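Sultero (method)

From Stukmont, the reference on automation and control
14 shares | 3 comments

Sultero is a method for training two-armed robots to handle transparent laboratory glassware. It belongs to the family of imitation learning methods, in which a control policy is fitted to recordings of a person operating the robot. Its distinguishing feature is a training target called the contact offset, which replaces the usual target of absolute gripper position during the last part of a reach. The method was developed in the Nello project, a research effort on bench chemistry automation, and was first reported together with a set of glassware tasks now known as the Chettiar tasks.

Background

Clear glass is a difficult material for robot vision. Depth sensors that project infrared light tend to return the distance of whatever lies behind the glass, or no reading at all. Color cameras do better, but the outline of a beaker or flask changes with the background, the lighting and the level of liquid inside it. A policy trained on one bench often fails when the same vessel is moved to another.

Earlier approaches fell into two groups. The first avoided the problem by fixing every object in a known position, as commercial liquid handling decks do. This gives high reliability but requires that racks, plates and vessels be made to fit the deck. The second group tried to recover the shape of the glass before planning a grasp, using networks that fill in missing depth values. Shape recovery works well for isolated objects. It degrades when one transparent object stands in front of another, a common situation on a working bench.

Imitation learning skips the shape recovery step. The policy receives camera images and joint readings and outputs arm motions directly. Its weakness with glass is precision near contact. Small errors in the estimated position of a flask neck, harmless during the approach, cause the fingers to strike the rim or close on nothing.

Method

Sultero divides each demonstration into a transport phase and a contact phase. The division is made automatically from the recorded data. The contact phase begins at the last point before finger closure at which gripper speed drops below a set threshold, and ends when the fingers have stopped moving. All other parts of the recording count as transport.

In the transport phase the policy is trained in the ordinary way to predict a short sequence of future gripper poses. In the contact phase it is trained to predict the offset between the current gripper pose and the pose at which closure took place in that same demonstration. The offset is expressed in the coordinate system of the gripper. As a result, the target does not depend on where the vessel stood on the bench, and demonstrations recorded at different positions can be pooled without correction.

Both arms share one image encoder but have separate output heads. A small gating network decides at each step whether an arm is in transport or contact, and the two arms may be in different phases at the same time. When both are in contact with the same object, as when one holds a flask and the other places something in it, the offsets are averaged over 16 consecutive predictions to reduce jitter. The averaging window is dropped as soon as either gripper reopens.

No depth sensor is used. The authors of the original report tested a version with depth input and found that it performed slightly worse on clear vessels, which they attributed to unstable readings through the glass walls.

Experimental setup

The reference setup consists of two arms facing a common work surface, each ending in a parallel gripper with two fingers. The surface is covered with black cloth. A dark covering suppresses reflections from below and makes the bright edges of glassware easier to detect, although later work showed that policies trained only on black cloth transfer poorly to white benchtops. 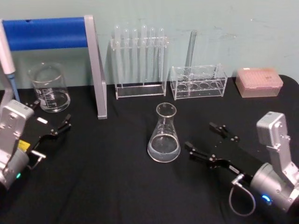 Glassware arrangement with both grippers reaching in from the foreground. The Erlenmeyer flask stands between the arms; racks, beaker and tip box are at the back.

Objects in the set were chosen to differ in how they reveal themselves to a camera. An Erlenmeyer flask presents a wide conical body and a narrow neck, and only the neck is a practical grasp point for a small parallel gripper. Test tubes in a clear acrylic rack present a transparent object held inside another transparent object. Opaque items such as a pink tip box serve as landmarks and also as obstacles, and their presence was found to help the policy locate itself relative to the back row.

Liquid level was varied between demonstrations. A vessel containing liquid shows a visible surface line and bends the background differently from an empty one, so policies trained on empty glassware alone tended to misjudge the height of filled vessels.

Training data

The published training set contains 1,000 demonstrations recorded by teleoperation. Of these, 600 involve both arms and the remainder a single arm. Operators controlled the robot through a pair of handheld input devices and were instructed to pause briefly before each grasp. The pause was introduced to make the phase division dependable. Critics have pointed out that it also makes the demonstrations slower than natural handling, and that the trained policy inherits the same hesitation.

Demonstrations in which a vessel was tipped or dropped were kept in the set but excluded from the contact phase loss. Their transport phases were used normally.

Chettiar tasks

The Chettiar tasks are a group of 7 bench operations used to compare methods. They range from lifting a beaker and setting it down in a marked area to moving a tube from one rack to another and steadying a flask with one arm while the other works above its mouth. Each task is scored by completion within a time limit. A separate contact score records whether the fingers touched the glass anywhere other than the intended grasp area.

Reporting the two scores separately was a deliberate choice. A policy may complete a transfer after striking the rim of the vessel, an outcome acceptable in a demonstration but not in a laboratory where chipped glass is a hazard.

Results

In the original report, Sultero matched a standard imitation learning baseline on single-arm lifting and exceeded it on every task that required grasping a narrow neck or a tube. The difference was larger on the contact score than on completion. Removing the contact offset and keeping all other parts of the method brought performance back to the level of the baseline. Removing the gating network and switching phases by a fixed distance threshold gave intermediate results.

The most frequent failure was a wrong choice of tube. When several tubes stood side by side in one rack, the gripper sometimes descended between two neighbors. The contact offset offers no protection against this error, because the offset is learned relative to a grasp that has already been selected.

Limitations

The method assumes that each grasp ends in a single clear closure. Tasks with repeated light touches, such as nudging a vessel into alignment, are divided incorrectly. It also makes no use of force readings, and grip strength must be set by hand for each type of vessel. Pouring is not covered by the Chettiar tasks, and there are no published results for it.

Lighting remains a source of error. Performance fell when an overhead lamp was moved so that its reflection appeared on the body of the flask, and recovered only partly after additional training with varied lamp positions.

See also

Imitation learning
Transparent object perception
Bimanual manipulation
Laboratory automation

Last revised in April | Contact the editors | Copyright Stukmont | Back to top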